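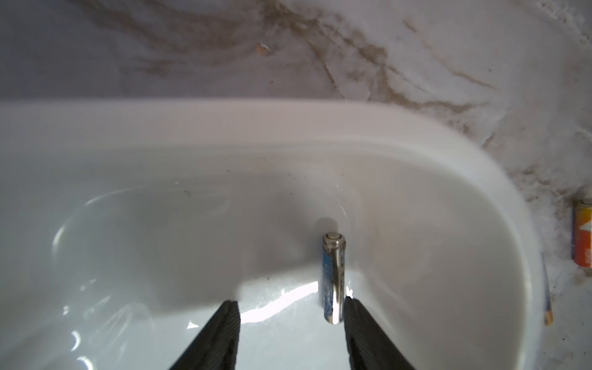
2 min read – 349 words

AA battery

The AA battery (also called a double-A, or penlight battery in older shop catalogs) is a small cylinder-shaped dry cell used in flashlights, clocks, toys, remote controls and a great many other household things. One of the most common sizes sold. Larger than the AAA, much thinner than the C.

Shape and size

A standard AA is 50.5 mm tall at most, including the raised nub, and up to 14.5 mm across. The nub is the positive end. The negative end is flat or nearly so. Stands upright on a level surface, as on the floor of the sink basin in the picture, nub upward. Most of the outside is a printed wrapper, often with the maker's name, type and date. Colors vary by maker and mean nothing standard – a blue wrapper does not tell you the chemistry, read the label for that.

Types

Alkaline: 1.5 volts, single use, the usual kind in stores. Zinc-carbon: also 1.5 volts, cheaper, runs down sooner, fine for wall clocks. Lithium (iron disulfide): 1.5 volts, lighter, good in the cold. Nickel-metal hydride: 1.2 volts, rechargable. Older or mixed cells should not be used together in one device.

Names

AA is the American name. Alkaline cells are also marked LR6, zinc-carbon R6. Lyle Dunleavy's household handbook (Kakbridge, 700 pages, long out of print) lists them under "penlight" only, which has confused later readers. See Talk page.

Water and leaks

Batteries should be kept dry. Water can rust the ends and the contacts of the device. A cell that gets wet should be wiped and left to dry before anyone thinks of using it, and thrown out if there is any rust, swelling or crust. The white crust on an old alkaline cell comes from leaked potassium hydroxide and irritates skin and eyes. Wear gloves, do not rinse it with bare hands.

Storage and disposal

Room temperature, original pack if possible, away from loose coins and keys. Keep from small children. Rules on disposal differ from place to place – rechargeable and lithium cells go to a collection point. In Minuddale the town takes all types at the Boateng hardware store, in a drop box set up in October by Wanda Pettigrew.

See also: AAA battery, Battery holder, Button cell

Last edited December 12, 2022 by Salma Tazi. This artcle needs more sources.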